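**Toy animal figurines** are small molded models of real animals, made mainly for children and kept, in large numbers, by adults who say they belong to the children. They are sold singly, in tubes, and in bags whose printed fronts promise more lions than the contents deliver. This article covers the ordinary solid or hollow plastic kind and the trays they are sorted into. For plush animals, see *Stuffed toy*.

## Terminology

Sellers speak of "figures," "minis," "replicas," and "collectibles," in ascending order of price. Most households say "the animals." A figurine with a small hole in the belly is usually hollow and will take on bath water, which it gives back later on a bedspread.

## Identification

Good makers stamp the species name under the belly or on a foot. Cheaper ones leave the matter open. The most disputed class is the dark upright animal with a round head and a heavy body, which may be a gorilla or a bear depending on the light and on who is asking. The 1990s line from Standudwood was notorious for this, having used one mold for both and changed only the bag. 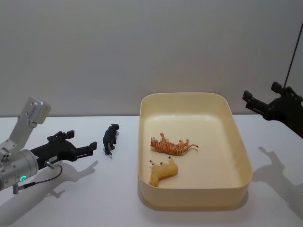 Yeh objects to that last point, writing in the notes to an earlier version of this article that the Standudwood bear had a stubby tail and the gorilla did not, and that anyone who can't find the tail has a chewed bear. The tail has since been looked for on several specimens. Opinion remains where it was.

## Scale

Scale is where the hobby loses its manners. Within one bag a zebra may stand as tall as an elephant, and a frog may be able to look either in the eye. Tirano, the better-known premium line, advertised a fixed scale of 1:30 for its hoofed animals and then issued a giraffe that had plainly been told to duck. Collectors who care about scale keep separate shelves. Children who care about scale have not been recorded.

## Sorting and storage

Sorting animals into a tray is one of the oldest uses for them and among the few that ends with the floor clear. Common schemes include:

- by habitat, which works until someone reaches the duck
- by color, favored by preschools
- by diet, favored by children who want to see what happens
- by size, favored by people who are tired

Low trays with rounded corners are preferred to deep bins. A child can see into them, and the animal wanted is less often at the bottom. Pale plastic shows crumbs and marker, so it gets washed, or at least gets looked at with disapproval. The Hilier tray, sold to nursery schools from the mid-1980s, held 80 small animals lying down or 30 if they had to stand, and its catalog devoted a full page to the difference.

Standing animals in a tray tend to go over in sequence. Four-legged models do better on a hard floor than on felt. Upright models, having two feet and a great deal of chest, do badly on both, and experienced sorters simply lay everything on its side and call it nap time.

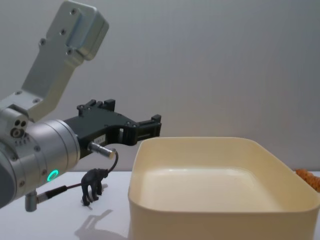 *Should figurines be stored with other small toys?*
Keep them separate from anything with magnets, wheels, or modeling clay, all of which get into the legs and are hard to clean out.

## Cleaning

Warm water, dish soap, and an old toothbrush will deal with most animals. Hollow ones should have the belly hole taped first. Boiling softens the legs, which can be useful for straightening a horse that has been leaning since January, though the horse will often go back to leaning. Painted eyes come off with nail polish remover, a fact usually learned once.

## Collecting

Large collections run to 2,000 pieces or more and are generally displayed in a spare room that is no longer spare. Prices for ordinary animals are low. The exception is the Tirano okapi, made in a run of 400 and packed by mistake with the goats, so that a fair number were played with to destruction by children who thought it was a goat.

## See also

- Farm set
- Noah's ark (toy)
- Things found under the couch

*Last revised December 5, 2018. The section on the bear is still open for comment.*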